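Grirngate Shelf Planner 

Pick-and-place planning for laundry rooms, utility shelves, storage bins

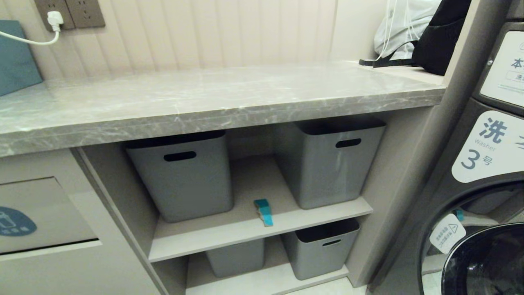 Head camera view. Four gray bins under the counter, washer 3 at right.

What it does: takes the head camera feed, finds bins and open shelf space, hands your arm controller a reach path. Runs on the robot's own computer, no cloud account needed.

In the box (well, the download):
- Planner plus bin detector
- Handle slot finder, for bins with a cutout near the rim
- Shelf editor. Draw the shelves once, save, done
- Log viewer, plays back any run step by step

Replans in 55 ms on our bench. Detector trained on 3,285 labeled views, mostly matching bins in tight cabinets, which is where the old verison got mixed up. Bins set back under a counter get a slower approach by default. You can change that in settings, go easy.

Needs: one color camera, joint limits file, 8 GB memory. Depth camera is optional but get one if your shelves are dark.

New in the August build: washer number labels can be used as landmarks, Chinese and English. Door tracking still beta. Glass doors are hit and miss.

Price: 887 per robot, one time. Updates for a year. Over 200 robots, ask for a quote.

Setup questions go to Radka Živković, licences and invoices to Berhanu Wolde. Gesteck arm users please grab the seperate driver first.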